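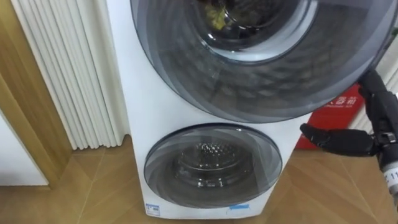 ROBOTS AT HOME

I drove to Cladadport in September to watch a robot do laundry, and boy, did I get hooked on the door! The Prevard team trained theirs on 113 demonstrations, seven of them botched on purpose, so it learns to try again after a missed grab.

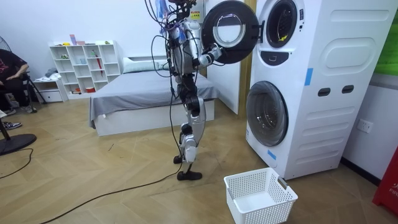 A hand on the rim of the upper door.

What I loved is that the method has no map of the hinge (I asked twice). It feels the pull and bends its path to match, and round glass is mean stuff for cameras.
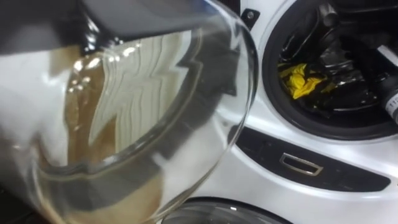 Cledwyn Dafis wonders whether 113 demos would carry over to a door with a stiffer hinge, and he'd like to see that test run next.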